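June, 7:40 am

Sourdough crackers, batch notes. Picking up from the rye trial.

Starter came out of the fridge last night, fed twice, doubled by midnight. Smell good, a bit of apple. Discard jar is nearly full so this batch uses discard only, no fresh. Want to know if the age of the discard matters or if I've been fooling myself all spring.

Base dough as before: discard, whole wheat, olive oil, salt. Only change is the flour. Tsolakis sent the coarse grind in place of the fine one, no note in the box. Used it anyway. Drinks more water than the fine stuff, dough felt like wet sand for the first few minutes and then came together after a rest. Added a spoon of water to bowl B and left A alone. Should have weighed the spoon. Didn't.

4 bowls:
A — discard two days old
B — discard two days old, extra water
C — discard one week old
D — discard three weeks old, gray liquid poured off the top first

All rested covered on the counter, one hour. D was slack already when I came back to it. Sticky, hard to get off the paper. C rolled the best by a long way.

9:15

Rolled everything to setting 4 on the Zitent roller. Setting 5 tears with this grind, tried it on a scrap of A and got lace. Cleaned bran out of the rollers between bowls, which takes longer than the rolling. Kamlesh, if you use it after me please brush it dry, dont wash it. The left side is starting to spot. 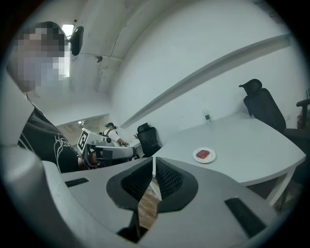 Docked with a fork, brushed with oil, salt on top. Cut before baking this time. Last week I cut after and lost half the tray to crumbs.

Oven at 350, middle rack. The back left corner still runs hot so I turned the trays at the halfway point. A and B done at 22 minutes. C at 24. D never got crisp in the middle, edges went dark, pulled it at 26 and gave up.

10:50, tasting

A — fine. Clean snap, a little bland. Needs more salt in the dough, not on top.
B — same flavor, softer. Extra water was a mistake.
C — winner. Sour but not sharp, blisters all over, good snap even at the center.
D — tastes like old cheese. Kamlesh Semwal likes it, says it's the only one with any character. He ate most of the tray so can't do the next day check on it.

So the age does matter, up to a point. One week seems right. Should try ten days and two weeks before I say anything firmer than that.

Storage: A and C into the Undura tins with paper between the layers. B in a plain jar. Check for softness tomorrow morning and again at the end of the week. Last round the tins held up well and the jar did not, but it was humid and I opened the jar constantly.

Datela order came up again. They want 1,000 crackers for the summer fair and I can't see how we do that with one roller and one oven. Kamlesh thinks we could roll the night before and hold the sheets in the fridge between paper. Never tried it. The oil might seperate or the sheets might weld together. Do a small test with C dough first, 4 sheets, overnight, then decide.

To do
- ask Tsolakis which grind they meant to send, and the price of it
- label discard jars with the date, on the jar and not the lid (lids got swapped again)
- more parchment
- sesame on half of the next C batch
- weigh the damn spoon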